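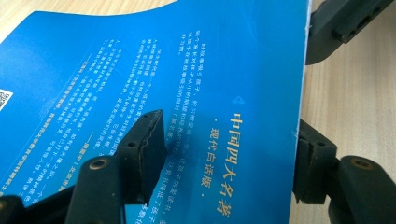 Blog > Books > Sorting the shelves

Fri 17 August
By Érica Tavares

I finally started on the bookcase in the back room. It has been double-stacked since we moved to Trerkiscombe, and the front row had begun to sag over the edge of the shelf. My plan was to do the whole thing in one evening. I got through two shelves.

The first shelf was mostly paperbacks in English, which went quickly. I kept what I would read again and put the rest in a box for the shop on Lưu Street. The second shelf was the Chinese books, and I slowed down there.

I took evening classes for four winters and bought more than I could read. Some of it was too hard then and is still too hard now. The one I was happiest to find again was the blue paperback from the four great classics series. The cover says 中国四大名著, and next to that, in smaller gold letters, 现代白话版, meaning it is a modern vernacular version. That second line is the reason I bought it. I had tried the opening of Journey to the West in the original at the library and understood a word here and there.

The book is meant for children. There is a lot of small white text on the cover telling parents so, including 好故事吸引孩子, "good stories attract children." I was 31 at the time and it attracted me too. I read it at the kitchen table with a pencil and a dictionary, and I managed 17 pages the first month. After that it got easier, mainly because the same words for fighting, bowing and being angry keep coming back.

For anyone who hasn't run into the term, the four classics are Romance of the Three Kingdoms, Water Margin, Journey to the West and Dream of the Red Chamber. They are all very long. My English Three Kingdoms is 1072 pages and I have never finished it. I stop at the same place each time, a little after Red Cliffs, and then it's been so long that I have to go back to the beginning for the names.

Hạnh Vũ came by while I had everything on the table. She grew up with the Journey to the West series on television, dubbed into Vietnamese, and she can still sing part of the theme. She thinks I should go back to Water Margin next. I said I'd rather finish something first. She borrowed two of the easy readers for her nephew and I have written that on the inside of the cupboard door so I remember.

The blue paperback is a bit pale along one edge and the cover bends. I thought about covering it in clear film. Plurside has rolls of the stuff, but the last time I used it I trapped a hair under the front of a cookbook and had to look at it for years. I'm leaving this one as it is.

What I decided for the shelf:

Chinese books together at eye level, easy ones on the left.
Dictionaries flat on top, they are too heavy to stand.
Grammar workbooks with my answers in them, recycling.
Anything I haven't opened since the last class in December, one more year and then out.

The box for the shop has 70 books in it and I can't lift it. I'll have to split it into two before Saturday. There are three shelves left, and the bottom one is all maps and manuals from when I worked at Vedport, so I expect most of that can go.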